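Handheld gripper build, pads keep peeling
Workshop > Grippers and end effectors
33 replies, page 1

okville_nate
ok so third set of pads on this thing and they're going again. Two finger handheld, black block fingers, glued on pads. Shop table is wood and pretty slick. I've got 309 closes logged since the last re-glue and the edges are lifting. Before I order more stuff, is it the glue or the pad?? pics from Thursday
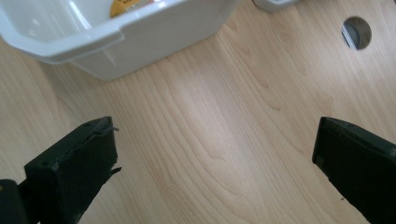
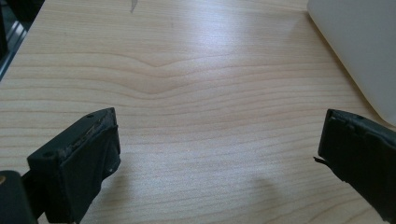
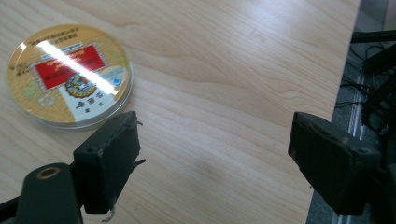 Fingers are the Saler pattern, scaled up a bit. Trigger is a bike brake lever. Works great otherwise.

landry33
glue. always glue. did you scuff the plastic first? 100 grit then alcohol

okville_nate
wiped it, didnt scuff

landry33
well there you go

Hok-lam Yu
Disagree. If it was only glue the whole pad would come off in one sheet. Raggedy edges = pad is catching on stuff. Round the top edge of the finger over and wrap the pad past it so theres no lip. I ran mine to 1455 closes that way, same cheap contact cement.

landry33
1455 on what tho. foam cubes?

Hok-lam Yu
Foam, tins, flat round plastic cases. The flat ones are the worst. You end up scraping the tip along the table to get under the rim.

okville_nate
yeah flat stuff is most of what I'm picking. so maybe its both

nboychuk
Nathalie from the Clindidport shop. Skip glue, cut a slot in the finger and slide the pad in with a screw at the bottom. Swap takes a minute. Also what's your jaw opening, can't tell

okville_nate
wide. Dont want to reprint the fingers right now, they take all night

nboychuk
You'll reprint them anyway by March lol

landry33
slots are overkill for a hand tool. scuff it, clamp it overnight, done

Hok-lam Yu
Clamping won't fix a sharp corner. File it first, five min job.

okville_nate
ok doing left finger Hok-lam's way and right finger just scuff + clamp, same glue on both. will post the count when one of them lets go

nboychuk
put me down for the right one going first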